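3.2 Teaching the desktop task

Students at Trekdale chose the job themselves: handling the parts of an old office computer with a two-finger gripper. We loved this choice! Every bench had a case to practise on, and the motherboard has a bit of everything, from an open CPU socket to banks of memory slots.

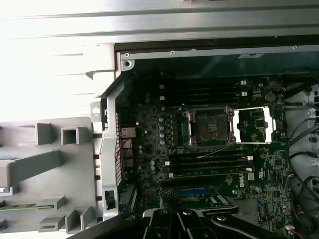 3.3 The fixture panel

The Fitine team printed its own holders and redrew the CPU tray four times before March.
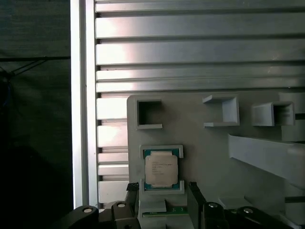

Figure 4. Processor seated in the CPU tray fixture, with the gripper fingers near the panel.

Flat modules were the favourite, and the hardest. The fingertips hold a copper-coloured plate by its edges, so a small error in angle matters a great deal.
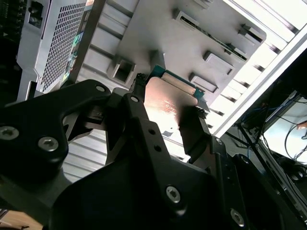
One student wrote in the club log that closing the fingers more slowly had taught her more than any change to the code, and asked for another 40 tries.

We gladly agreed, and the Hinds group joined in. Lining a module up with its slot soon became the skill everyone wanted to master.
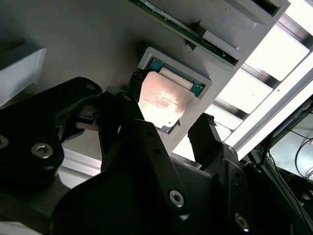

Gorka disagreed with our scoring: a near miss at the slot, he argued, should still earn part marks. We adopted his rule for the remaining 326 trials.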